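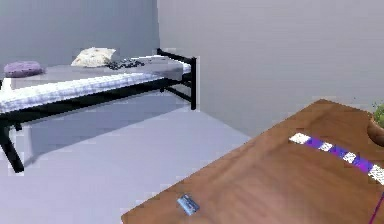 Vuretis teleoperation: frequently asked questions

Do I need the physical arm to record?
No. Bedroom tasks are recorded in simulation first. The operator drives the arm with the Hastau handset, and the session is saved in the same format as hand-guided sessions.

How many demonstrations does one task need?
Record 40 per task. Move the pillow and cushion on the bed between takes. Leave the bed frame and the table in place.

Does the blanket behave like real cloth?
Only in part. Folds hold their shape, but edges can pass through the mattress if pulled quickly. Keep the speed setting at 7 or lower.

Can I pause in the middle of a take?
Yes, for up to 10 seconds. Longer pauses are trimmed on export.

What should I do with a failed take?
Mark it as failed and keep it. Do not delete it.

Can I mix hand-guided and remote sessions?
Yes, from version 13 on. Tag each session with its source before upload.

The handset drifts when I let go. Is it broken?
Usually not. Run "Zero axes" from the Unier menu. If drift continues, write to Indrek Rebane in support and attach the log.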